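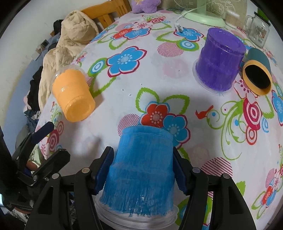
Blue cup, upside down, on the flowered cloth

Part-time BEng at Kirkstead: HNC credit transfer

prysrosser
Has anyone had HNC credits carried over to the part-time BEng at Kirkstead? I have the full certificate from Lamport. Admissions say the maths unit will not count towards second-year entry, so I would have to sit Engineering Maths 2 with the full-time lot. The other units went through without comment.

takeda_k
Same result for me in October. The Lamport unit stops before Laplace transforms and the control module assumes them from the first lecture. I would sit it.

jires
Disagree. The handbook allows a challenge paper in place of the module. You need the unit specification and your marked scripts, not only the certificate. Ask for the programme lead, as admissions do not decide this.

takeda_k
The challenge paper covers the whole syllabus in one sitting. Two in my group took it and both ended up on the module anyway, three weeks behind.

jires
That is an argument for preparing properly. A degree here is 300 credits at ordinary level or 360 with honours, and I see no sense in paying for the same 20 twice.
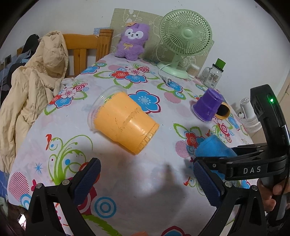 Re: Part-time BEng at Kirkstead: HNC credit transfer

m_ashour
Check the accreditation before choosing. Mine was accepted on a challenge pass, but the transcript shows it as exempt with no mark, so it is left out of the average. If maths is your strong subject, that costs you.

prysrosser
Had not thought of the average. I have asked for the unit specification – Lamport want a form for it.

jires
Form 198, from the exams office. Mine took a fortnight.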